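Brarwood - Laundry and Linen Room
Monthly safety checklist with comments
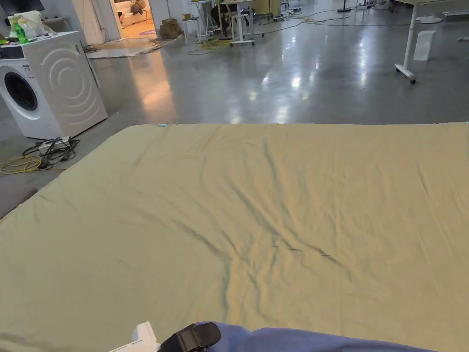
Checked by: Volkan Kılıçarslan
Date: 3/18/25
Previous sheet: March, first week (partial check, floor and exits only)

Mark each line OK, ACTION or N/A. Comments go under the line they belong to. Anything marked ACTION is copied to the job book the same day.

1. FLOOR

1.1 Floor clean and free of spills - OK
Polished concrete. No grit. It gets slippery quickly if detergent is dripped on it, so wipe up straight away and put the wet floor sign out.

1.2 Walkways clear - ACTION
A large fabric sheet spread on the floor takes up most of the walking space next to the washing machine. Sheets may be laid out for checking and folding, but one at a time, and they are to be lifted as soon as the check is done. Do not walk across them. Wrinkled fabric on a smooth floor slides.

1.3 Loose cables on the floor - ACTION
Yellow cable coiled on the floor near the machine, with the loop reaching out towards the sheet. Hang it up when not in use. There is a hook for it behind the door.

2. ELECTRICAL

2.1 Power strips off the floor - ACTION
White power strip lying on the floor in front of the washing machine, black cables in a tangle. This is the main item on this month's list. Any leak from the door or the drawer would run straight to it. Fix to the wall at waist height or move to the shelf side. Job book no. 106.

2.2 Washing machine on its own wall socket - ACTION
I could not follow every lead through the tangle. Trace them when the strip is moved and label both ends. The machine must not be run from a strip.

2.3 Plugs and leads undamaged - ACTION
Left open until the leads are separated and can be looked at along their full length.

2.4 Test labels in date - OK
Sticker numbers are in the Hallis folder. Please stop peeling them off to read the back.

3. WASHING MACHINE

3.1 Door glass and seal - OK
No cracks. Seal wiped round.

3.2 Control panel readable - OK

3.3 Machine stands level - OK
Rocked by hand at all four corners, no movement.

3.4 Inlet hose and tap - OK
Hose replaced last year, Belmonte type, next change is due when the machine is serviced. Tap turns freely. Turn it off at the end of the day.

3.5 Nothing stored on top - ACTION
Pile of see-through plastic bags on the machine, something bright green inside. Same comment as last month. Bags slip off during the spin and end up on the floor or down the back. Use the wall cupboard.

3.6 Filter cleaned - OK
Two coins and a shirt button.

4. LARGE SHEETS AND COVERS

4.1 Checked flat before folding - OK
Olive-khaki sheet looked over for holes, worn folds and loose stitching. No holes found.

4.2 Marks and stains noted - ACTION
Three short dark marks close together near the middle of the sheet. Try a damp cloth first. If they stay, treat and wash again on its own, cool, low spin. No bleach on the khaki ones - it leaves yellow patches.

4.3 Folding
Big sheets are folded by two people. Fold in half lengthways, then in half again, then roll from one end. Smooth the creases out towards the edges before the first fold or they set in storage.

4.4 Weight before washing - OK
Scales read correctly against the test weight. A dry sheet over 3,000 g goes in alone.

5. EXITS AND FIRE

5.1 Door opens fully - OK
Clear width 80 cm kept free.

5.2 Extinguisher in place, pin and seal intact - OK

5.3 Smoke alarm tested - OK
Skomatel unit, sounded at first press. Battery changed while the steps were out.

5.4 Lint and packaging cleared - OK
Bin emptied. Cardboard from the last delivery has gone.

6. CHEMICALS

6.1 Containers labelled and closed - OK

6.2 Gloves available - OK
Medium nearly finished. Two boxes on order.

6.3 Data sheets in folder - ACTION
Sheet for the stain remover is missing. It was there in January. Print a new one.

ACTIONS STILL OPEN
1.2 Lift sheet after checking
1.3 Hang up yellow cable
2.1 Raise power strip (job 106)
2.2 Trace and label leads
2.3 Inspect leads
3.5 Clear top of machine
4.2 Treat marks on sheet
6.3 Replace data sheet

Items 2.1 to 2.3 to be done together with the power off at the board. Machine not to be used until they are signed for.

Signed: V. Kılıçarslan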